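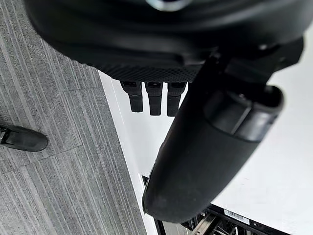
Speaker notes: Getting the dishes done in a small kitchen
29th June, residents' evening, Tukside

Welcome people, let them find a seat. Say where the restrooms are. The talk runs 45 minutes and then questions.

Start with the question I get most at Lunton: do I have to rinse? Scrape, don't rinse. Bones, rice, labels, and fruit stickers go in the trash. Egg and oatmeal are the exceptions, so wipe those off while they're still soft.

Next, the floor. People skip this and then slip on it. An open dishwasher door drips, and the drips get walked into the next room. If your kitchen floor runs up to a carpet, keep the carpet edge clear of the door when it's down. A striped carpet hides crumbs well, so vacuum it anyway.

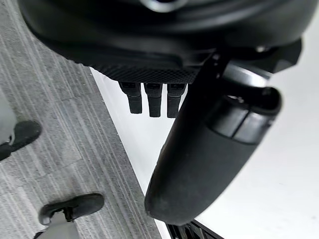
White floors are the other way around. Everything shows. Keep a dry cloth under the sink and wipe up as you go. At the Zastville apartments we did one wipe after loading and one after unloading, and that was enough.

Ask the room: who has a dishwasher right beside the sink? Wait for hands. Those people have it easy. Everybody else should carry dishes over in a tub, one trip.

Now loading. Pull the rack out before you pick anything up. Cups go in upside down, leaning a little so water doesn't sit in the base. Start at the back and work forward. Hold a cup by the side and keep your fingers off the rim. Leave a gap between cups. If they touch, they chip.

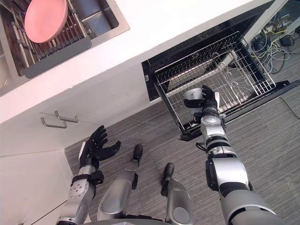
Bowls take more thought. A deep bowl laid flat in the machine shields whatever is over it. Tilt it toward the spray. If it won't fit without blocking two other things, wash it by hand and stand it on a rack in the sink to drain. A steel rack in the sink saves counter space, and the water goes where it should.

Plastic goes on the top rack, away from the heater. Check the bottom of the piece first. If it doesn't say dishwasher safe, wash it by hand.

Handout: the Yule loading sheet. There are 100 copies on the table by the door. Take one for a neighbor. The drawing on the back has the knife basket on the wrong side, so tell them to ignore it.

Filters. Twist, lift, rinse under the tap, put back. Every 2 weeks if you run it daily. Pass the spare filter around while talking and get it back before the break.

If time is short, drop the part on hard water and go to questions. Likely ones: vinegar, wooden spoons, running it half full.

Stack the chairs after. Keys go back to the front desk.

Lunton Home Talks | Contact us | Back to top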